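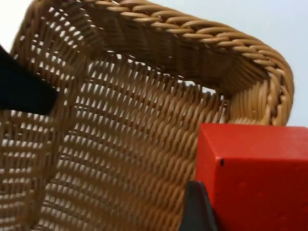
Fig. 4. Braided rim and side weave, inside corner.

Section 4. Setting up the basket

Goes with the Karkalley shelf and table set, basket part no. 558. Read this one before loading anything. Takes a few minutes, no tools.

4.1 Before you start

Clear a flat spot. Table or counter, not carpet. Wipe it first, grit scratches the bottom strands and gets up into the gaps.

Take off all tags and ties. Cut ties with small scissors, blade pointing away from the weave. Don't yank. A pulled strand will not go back in neatly.

NOTE: Some smell out of the carton is normal. Leave the basket by an open window overnight.

4.2 Checking the basket

1. Set it down right side up. Press lightly on each corner. It should sit flat.
2. If it rocks, see 4.4.
3. Run a dry hand along the braided rim, all four sides. Feel for sharp ends.
4. Sharp end found: tuck it back under the next twist. Too short to tuck, trim it flush.
5. Check the inside corners. The weave should be tight there, no loose uprights.
6. Hold it up to a window. Small even gaps are part of the pattern. One big gap is a broken strand, so stop here and contact the Drenbridge service desk.

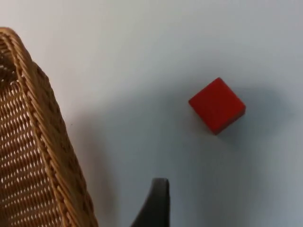 7. Turn the basket so a long side faces you. Lift with both hands, under the rim, one each side. Never by one corner.

CAUTION: Do not drag a loaded basket across a painted or glossy top. Lift it.

4.3 Lining and loading

1. Liner is optional (Grilteo cotton, sold seperately). Wash it before first use.
2. Drop the liner in, push it into the corners, fold the extra over the rim.
3. Heavy items first, flat on the bottom. Spread them out.
4. Light items on top. Stop 2 inches below the rim.
5. Max load 12 pounds. Less if you carry it a lot.

NOTE: No liner? Keep small stuff out. Pins, beads, rice, all of it finds the gaps.

CAUTION: Not for wet laundry, not for plants without a saucer. Keep away from heaters.

4.4 If it rocks

Mist the bottom lightly with plain water. Put it on a towel on a level surface, lay a couple of heavy books inside, leave untill dry. Check again. Still rocks, turn the books the other way and repeat once.
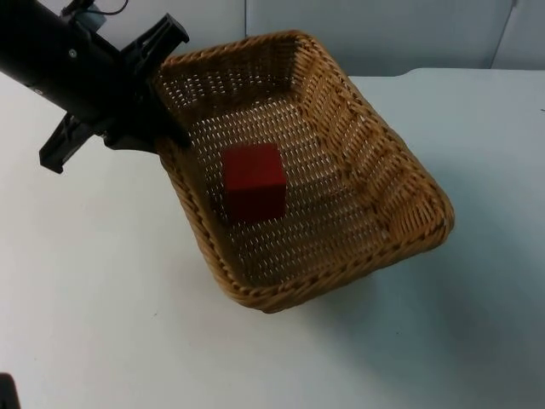
Stoyanova wrote in that the books worked on the second try, but only after moving the basket off a towel that had bunched up under one corner, so smooth the towel out first.

4.5 Cleaning

Soft brush, dry, along the strands. Rim last. Sticky spot: damp cloth, one drop of dish soap, wipe again with clean water. Air dry upside down, out of the sun. No dishwasher, no soaking.

Next: Section 5, shelf brackets.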